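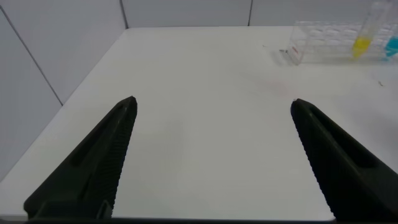

Prasert Kongkaew
Collections Inspector, Plovura Reading Library

Shelf Inspection Checklist: Older Novels, Lending Copies
Last revised May 10, 2021

Use one sheet per book. Mark each item OK, REPAIR or PULL. My comments come after the items and are drawn from the last inspection of the Ríos shelves, where we went through roughly 300 novels, mostly political comedies and family stories from before the First World War. Many of them are still borrowed every month, so they get handled more than their age would suggest.

1. Before opening the book

1.1 Hands washed and dried. No gloves for ordinary paper and cloth.
1.2 Mask on if the book smells musty.
1.3 Call number on the spine matches the card.
1.4 Book was taken down by the sides of the spine and not by the top edge.

Comment: Item 1.4 is still the one most often skipped. Several of the three-volume sets have torn cloth at the head of the spine, and in each case it is the volume at the left end of the shelf. Push the neighbors back a little and take hold of the middle.

2. Covers and spine

2.1 Both boards attached.
2.2 Hinges firm when the cover is opened halfway.
2.3 Cloth free of powder or residue.
2.4 Title readable.
2.5 No green cloth of unknown date in the lending section.

Comment: 2.5 was added after a question from a borrower. Some bright green bookcloth from the 1800s was colored with pigment containing arsenic. We have no means of testing for it. Any green cloth binding from that century gets PULL, goes into a zip bag and is listed on the separate sheet. Wash your hands afterward, and do not eat at the desk. Later reprints in green are fine to leave out, but check the back of the title page for the printing date first.

A loose hinge is REPAIR. A board that has come away is PULL. Please stop tying detached boards with rubber bands. They had melted onto two of the books in the Ríos section, and the mark does not come out.

3. Text block

3.1 All pages present, including the last signature.
3.2 No loose plates.
3.3 No tape.
3.4 Paper bends at the corner without breaking.
3.5 Pages cut all the way through.

Comment: Count by signature and spot check the page numbers. You do not have to turn every leaf of a novel that is in steady use, but do look at the end. One satire about a cabinet minister had been lent for years without its final chapter, and the only note on the card was from a reader who thought the story stopped suddenly.

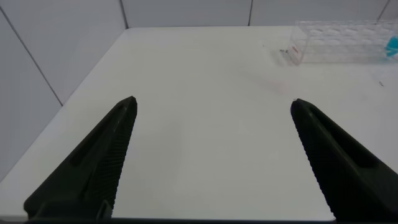
Missing chapters are an automatic PULL, even when the rest of the copy is clean. Write down the first and last page numbers of the gap. If we hold a second copy in any state, put its call number on the sheet so the two can be looked at together.

On 3.4, use a blank leaf at the back and bend it once, gently. If it cracks, stop there. Brittle books over 200 pages tend to shed at the middle first, and they should not go through the return slot – mark the card "desk return only."

4. Mold and insects

4.1 No fuzzy or powdery growth on boards or page edges.
4.2 No live insects.
4.3 No fresh holes or dust in the gutter.
4.4 Shelf behind the book clean and dry.

Comment: Brown spots in the paper are usually foxing and can be marked OK. Growth that smears is treated as mold. Bag the book at the shelf, do not carry it open through the room, and check the neighbors on both sides. Bagged books stay in quarantine for 30 days and are then looked at again by someone other than the first inspector.

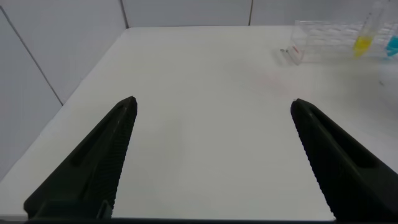 5. Shelf and step stool

5.1 Shelf pins seated.
5.2 Bookends upright, with no sharp edges.
5.3 Nothing stored on the floor of the aisle.
5.4 Stool locks when stood on, rubber feet in place.
5.5 Tall folios on the bottom shelf only.

Comment: The Zokis bookends have a thin base that slides under the first few books, and a reader pulling one book can bring out the bookend with it. Replace with the heavier Drilix type when we have them. The stool in the fiction aisle passed. The one by the window has a worn foot and is tagged until the new part comes in.

6. Closing out

6.1 Sheet initialed.
6.2 REPAIR slips placed inside the front cover, never clipped.
6.3 PULL books entered in the log the same day.
6.4 Card updated.

Comment: Old slips were found in a good many books, some for work already done. Take them out as you go. The acid in cheap slip paper leaves a brown shadow on the page, so use the white stock from the top drawer.

Next full inspection of the fiction shelves: July. Biography and letters will follow, starting with the political memoirs.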